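I have been folding laundry since roughly the age of nine and I am still no good at it. My aunt, Margit Oláh, could turn a fitted sheet into something the size of a paperback. I turn a fitted sheet into a larger problem and shut the airing cupboard on it.

In April I decided to improve. I'd read a long article by somebody called Leonilde Correia, who folds everything in thirds and stands it upright in the drawer like files. She recommends setting aside an evening. I set aside an evening, put the radio on and tipped the whole basket out on the bed.

## Things that fold

Tea towels. Pillowcases. Anything square, basically. I did 4 tea towels in a row and felt I might write an article myself.

## Things that don't

Socks, obviously. The jumper from Arnside, which has one arm longer than the other and always has had. And then the dark teal one, which is soft and slightly fuzzy and slides out of thirds the minute you let go of it. I got it flat, more or less, apart from the corner by the seam, which bunches up whatever I do. Leonilde says to smooth outwards from the middle with the palms. I smoothed. The wrinkles moved over a bit.

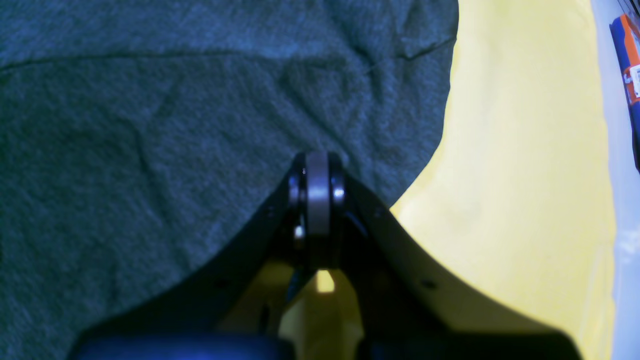
## Where it all went

The tea towels are standing up in the drawer and look very smart. Everything else is on the chair. Zsolt asked if the chair was part of the system and I said yes, it was in the second half of the article, and he has started putting his shirts there too.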